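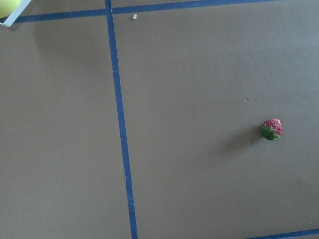 Trindero - recettes de cuisine familiale transcrites

Bienvenue dans le dépôt de Trindero ! Ce fichier LISEZMOI présente le jeu de données, la façon dont il a été constitué et ce que vous pouvez en faire.

En deux mots

Trindero rassemble 3680 recettes tirées de carnets manuscrits, de cahiers d'école recyclés, de dos d'enveloppes et de fiches cartonnées. Tout est en français, avec pas mal de mots régionaux, des abréviations maison et une orthographe qui fait notre bonheur. Le projet est né d'un seul cahier, le fonds Melnychuk, retrouvé dans un buffet avec ses marques de doigts beurrés, et il a grandi bien plus vite que prévu. On y trouve des daubes, des confitures de tomates vertes, onze manières de rater puis de rattraper une mayonnaise, et une recette de pain d'épices qui commence par « comme d'habitude » sans jamais dire quelle est l'habitude. C'est celle que je préfère.

Contenu

Le jeu est réparti en trois fonds :
melnychuk : 1000 recettes, surtout des plats mijotés et des conserves
brirura : 1000 recettes, pâtisserie et goûters en majorité
endside : 1680 recettes, un peu de tout, dont beaucoup de cuisine de fête

Chaque fonds correspond à un fichier CSV encodé en UTF-8, séparateur point-virgule. Attention si vous ouvrez les fichiers dans un tableur : les fractions du type 1/2 ont une fâcheuse tendance à devenir des dates. Importez la colonne quantites comme du texte et tout ira bien.

Les champs

id : identifiant stable, par exemple BRI-0412
titre : tel qu'écrit dans le carnet, fautes comprises
titre_norm : titre normalisé, en orthographe courante
texte : transcription complète, les retours à la ligne sont conservés
ingredients : liste séparée par des barres verticales
quantites : même ordre que les ingrédients, vide quand le carnet ne dit rien
unites : unités d'origine (verre, noix, pincée, « ce qu'il faut »)
annotation : ce qui a été ajouté dans les marges
lisibilite : de 1 (illisible par endroits) à 4 (belle écriture ronde)

Le champ annotation mérite vraiment qu'on s'y arrête. C'est là que vivent les « trop sucré », les « Paul n'a pas aimé » et les « refaire avec des poires ». On hésitait au départ à le garder, et c'est aujourd'hui la partie la plus téléchargée !

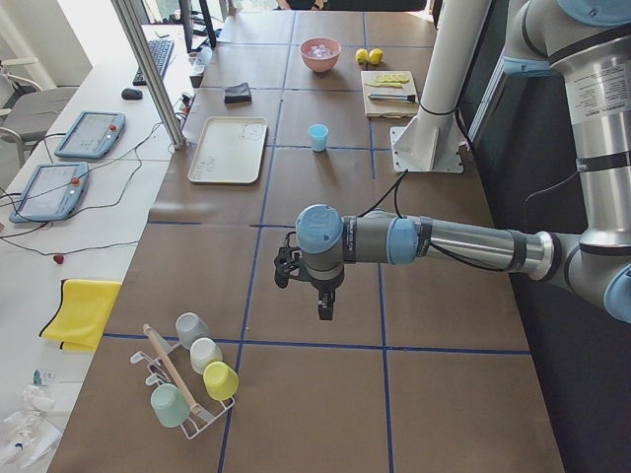
Règles de transcription

On transcrit ce qui est écrit, point. Une faute reste une faute dans titre et dans texte. Les mots barrés sont notés entre crochets, précédés d'un tilde : [~farine]. Un mot douteux est suivi d'un point d'interrogation entre parenthèses, un passage illisible devient [...]. Les taches, les pliures et les dessins ne sont pas décrits, sauf quand un dessin remplace un mot (il y a une très jolie aubergine dans le fonds Brirura, notée [dessin : aubergine]).

Les unités ne sont pas converties. Mariama Lamptey a passé des soirées entières sur la question du « verre », qui change de contenance d'un carnet à l'autre et parfois d'une page à l'autre. Sa table d'équivalences se trouve dans docs/verres.txt, avec ses hypothèses clairement indiquées. Servez-vous-en, elle est formidable, mais gardez en tête que ce sont des hypothèses.

Chaque recette a été relue par une deuxième personne. En cas de désaccord, c'est Kwaku Quansah qui tranche, et les cas les plus épineux sont consignés dans docs/litiges.txt. La discussion sur « beurre pomade » y occupe deux pages entières - lecture chaudement recommandée.

Idées d'utilisation

- étudier le vocabulaire culinaire et ses variantes locales
- entraîner ou évaluer un outil d'extraction d'ingrédients
- comparer plusieurs versions d'un même plat (il y a de quoi faire avec le clafoutis)
- cuisiner, tout simplement !

Limites connues

Les carnets viennent de peu de familles et ne représentent pas la cuisine française dans son ensemble. Le sucré pèse lourd. Les temps de cuisson manquent très souvent, et les températures sont rarement plus précises que « four doux » ou « four vif ». Certaines recettes de conserves ne respectent pas les recommandations sanitaires actuelles : ne stérilisez rien d'après ce jeu de données sans vérifier ailleurs.

Les noms de famille qui figuraient dans les marges ont été remplacés par [nom]. Les prénoms sont restés, avec l'accord des familles. Si vous repérez un oubli, écrivez-nous avant d'ouvrir un ticket public.

Versions

1.2 : ajout du fonds Endside, le total passe à 3680 recettes
1.1 : nouveau champ lisibilite, corrections dans Brirura
1.0 : fonds Melnychuk et Brirura

La 1.3 est prévue pour juin, avec les menus de fête reliés aux recettes qu'ils citent. On a déjà commencé, et c'est passionnant de voir revenir le même vol-au-vent à tous les baptêmes.

Contribuer

Vous avez un carnet dans un tiroir ? Ouvrez un ticket avec le mot « carnet » dans le titre et dites-nous combien de pages il compte. N'envoyez pas l'original, des photos bien nettes suffisent. Pour une simple correction, modifiez la ligne concernée et indiquez l'identifiant de la recette dans le message de commit.

Licence

Transcriptions et métadonnées sous CC BY 4.0. Merci de citer « Trindero, recettes de cuisine familiale transcrites » avec le numéro de version.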